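Teaching by Showing: Hand Guiding and Remote Control
Notes for Unit 2, Introduction to Robot Learning
January 31, 2025

Welcome back, everyone, and thank you for the lively session last time (I went home with a page full of your questions, and I have tried to work the best of them in here). These notes cover the ways a person can show a robot a task, and they are meant to be read before you come to the lab, with a pencil nearby if you are the scribbling sort.

Let's start with the words. A demonstration is one complete run of a task with a person in charge of the arm. While you are doing it, the computer writes down a long list of moments, and for each moment it keeps what the robot sensed and what you told it to do. Put enough of those runs together and you have something a learning program can study. The program that comes out the other end, the one that looks at the sensors and picks the next move, is called a policy. You will hear me say "policy" so often in February that you may start saying it at dinner.

Showing by hand

The oldest and friendliest way is to take hold of the arm and move it. The motors go slack enough for you to push, the joints report where they are, and you walk the gripper through the job as if you were guiding a child's hand around a letter of the alphabet. It is called kinesthetic teaching in the papers, and hand guiding almost everywhere else. Most people pick it up in minutes. You feel the weight of the arm, you feel when it is getting near the end of its reach, and you can feel a peg catch on the lip of a hole, all of which helps a great deal.

The trouble is that you are standing right there. Your sleeve, your elbow and your knuckles get into the camera views, and a policy trained on those pictures may learn to expect an elbow! Some groups get around it by recording only the joint motion while guiding, then playing the motion back with the person out of the way and recording the pictures then. Playback works nicely when the objects can be put back exactly where they were, and poorly when they can't.

Showing from a distance

In remote control, or teleoperation, you stay clear of the arm and steer it with something else. In this course we use the Kitmont handset, which sends the motion of your wrist to the gripper and has a trigger for opening and closing the fingers. Other people use a pair of matching arms, a small one that you move and a larger one that copies it. A keyboard will do in a pinch, though I would not wish it on anyone for a whole afternoon.

You lose the sense of touch, and you have to learn to judge distance by eye, usually from more than one view. A wrist camera is a wonderful thing when you are close to an object. It is much less wonderful when you turn the arm away from your work, as the view turns with it and you can lose your bearings quickly. Large plain surfaces are the worst for this, and a straight edge or a wall with something hanging on it can be a real comfort.

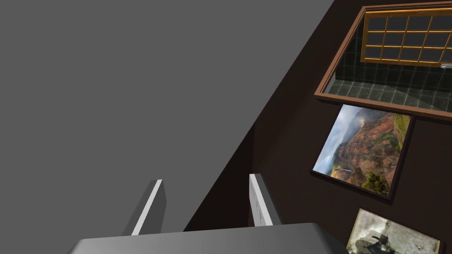 Figure 1. Simulated view with the open gripper at the bottom, a plain gray surface to the left, and a brown wall with a window and framed pictures to the right.

Take a minute with Figure 1 and ask yourself which way you would move the handset to bring the fingers toward the gray side. People in the same row often give different answers, and the reason is that some are thinking in the camera's directions and others in the room's. The handset software lets you choose either one. Please pick one at the start of your session and write it at the top of your log, and then stay with it. Switching halfway is how good operators end up with wobbly runs.

Our practice world is called Vendura. Working in simulation first means that you can bump into walls all day long at no cost to the equipment, and that a reset takes a key press. It also has its limits, and I would rather you hear them from me now. Contact is simplified, and light behaves more politely than it does in a real room. A policy that does well in Vendura still has to earn its keep on the Maston arm downstairs.

What makes a good demonstration

Go at a steady pace. Long pauses in the middle of a run teach the policy to pause, and it may well do so in a place where it never starts up again. If you need to think, do your thinking before you press record.

Small mistakes are welcome, so long as you correct them. A run in which you drift to one side and then bring the gripper back holds something a perfect run can't offer, namely how to recover. A run in which you gave up should be marked as failed and kept in its own folder. Please don't delete it, as we will want those later.

Vary your starting positions, too. It is so tempting to begin every run from the same comfortable spot, and I have done it myself more often than I care to admit.

For the lab

Each pair records 40 demonstrations of the reaching task, sharing the handset evenly. Save them in the Xenos folder for your section, with your log beside them. The sample set already in there holds 300 runs from earlier classes, and you are free to replay any of them to get a feel for the pace. Bring one question about a run that puzzled you, yours or somebody else's.

Course office: Room 1294 | Copyright 2025 | Back to top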